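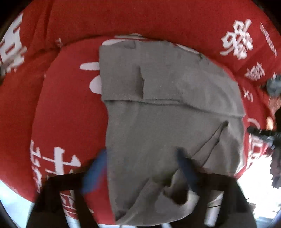
Gray one on the red, folded over once at the top. Before anyone asks, yes, that's as flat as it gets.

Laundry & Closets > Folding > Does the "top third first" fold really work on knits?

tam_d
Posted Fri 2 August

So my sister sent me the Nulel folding guide, the one everybody in her building swears by. Claim is you fold the top down in one wide band, smooth it, and the rest of the piece "falls into place." I have 16 gray pieces in this same soft fabric and I'm not redoing all of them on the say-so of a PDF.

Look at the bottom half. There's a long pleat at the lower right, running down to the left, and the cloth past it is all rumpled. What exactly fell into place?

lan_skuvach
It works fine. You didn't smooth the bottom layer before you brought the top down. Page 2 says to do that.

tam_d
Page 2 says "settle the fabric." That could mean anything. Settle it how?

chienhau
I'm with Tâm. I tried this for most of April and went back to folding in half like a normal person. The band looks neat for as long as you don't touch it. Put it in a drawer, pull out the one under it, and you've got a wad.

lan_skuvach
Then your drawer is too full. I've had mine done this way since spring and they stay put. I do think the surface matters though. What is that you're folding on? If it's rounded, you're never going to get a square edge on that side, the cloth just follows the curve.

tam_d
OK, the curve I'll give you. The left edge is a lot straighter than the right. But the guide says "any surface," and it says it in bold.

Thu H.
Can I ask a dumb question, why fold on top of red fabric at all? I'd want something bare underneath. Cloth on cloth drags. You push a wrinkle out of the top one and the bottom one moves with it.

lan_skuvach
Not dumb. I use the kitchen counter.

chienhau
Counter's where the food goes. Bed or nothing.

Tai_La
Clenen sells a folding board for this. Haven't bought it. The reviews I read all sound like the same person wrote them, and up to 154 of them went up in one week, if the page is to be believed. I'm not paying for a board so a knit can slump on it.

tam_d
Tried again with more of the red bunched up around it. Different result, not a better one.

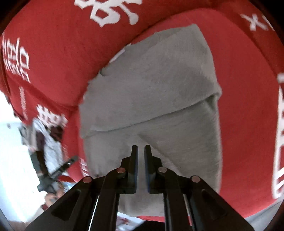 Page last changed: Fri, 19:42

The top flap is soft and it's a little fuzzy, which I think is half the trouble. Fold line does run pretty clean from the left, I'll admit that, but then you get to the right side and there's a gap under the corner where it rolls over. I could lose a sock in there.

lan_skuvach
That's a rolled corner. You pinched it instead of laying it down. Also the whole thing comes to a point at the top right, so it wasn't square to begin with. Fix that and the gap goes away.

tam_d
Or it's a knit and knits roll. Every time someone says this method fails, the answer is that they did it wrong. At what point is it the method?

Thu H.
Is the red thing with the white printing a shirt or a blanket? If it has folds in it too, I'd shake that out first. There's a pretty big fold going over at the upper left.

tam_d
Doesn't matter what it is, it's what was under there. But fine, I'll shake it out.

chienhau
My vote is still fold in half, fold in half, done. If there's a crease, wear it and it drops out by lunch.

lan_skuvach
And then you come on here asking why your drawers won't close.

chienhau
One time. I asked that one time.

Tai_La
For what it's worth, my mother rolls hers. 3 to a row, tight, seam in. I always thought it looked silly and hers come out better than mine. Not sure that helps with a pile of 16.

tam_d
Might try rolling a couple. I'm leaving the rest of the pile alone till somebody shows me one of these bands after a week in a drawer. Lan, you have a whole drawer of them, put one up.

lan_skuvach
Will do Sunday when I get to the laundry. Prepare to apologize.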